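Jan 1, 2024

**Snack cupboard and break room checklist, Hernudine building, second floor**

Happy New Year, everybody! I went through the break room this morning while the building was quiet, and I've written my comments under each line as usual (longer than they need to be, I know, bear with me). Anything marked OPEN still needs a pair of hands. - Bogdan Jasińska

**1. Fridge**

- [x] Thermometer reads 40°F or below
- [x] Door seal clean and closing all the way
- [ ] Old food cleared out - OPEN

The seal is so much better since we scrubbed it, thank you to whoever did the hinge side too. There are still two lunch boxes on the bottom shelf with no name on them. I didn't have the heart to throw them away on a holiday, so please claim them, and I'll empty whatever is left at my next visit.

**2. Outlets and cords**

- [x] Kettle and toaster plugged straight into the wall
- [x] No cracked plugs or warm outlets
- [ ] Microwave cord moved away from the sink - OPEN

I'd love to see that cord clipped up along the back of the counter. A pack of 10 clips from Tistelik is in the drawer under the coffee, and 5 of them should do it.

**3. Dry snacks**

- [x] Packets sealed, no tears or puffed corners
- [x] Trays wiped out before refilling
- [x] One kind of snack to a tray
- [ ] Allergen list updated - OPEN

I'm so pleased with how the trays are working! It used to be one big heap, and you had to dig through everything to read a label. Please keep the packets in a row when you refill, with the older ones where people will reach first. 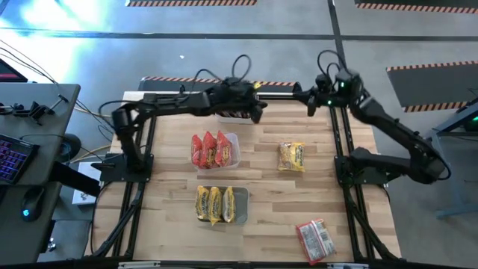
*Item 3: red packets in the clear tray, yellow packets in the gray one.*

The allergen list on the cupboard door is from April and doesn't have the new Wilczyńska crackers on it, so anyone with a nut or sesame allergy should read the packet itself until we've printed a fresh one.

**4. Floor and exits**

- [x] Walkway to the back stairs clear
- [x] Mat lying flat
- [x] Exit sign lit

No complaints at all, and it was lovely to walk straight through without moving a single chair.

**5. Fire extinguisher and first aid**

- [x] Extinguisher tag 268 in date, needle in the green
- [x] Blanket in its pouch
- [ ] First aid box full - OPEN

We're out of the small bandages and low on burn gel. I've put both on the Urkeo order, and with the gloves it comes to $55, so well inside what we have for supplies.

Still to do: lunch boxes, microwave cord, allergen list, first aid refill. Put your initials next to the line when you've finished one, and leave the sheet on the clipboard by the door.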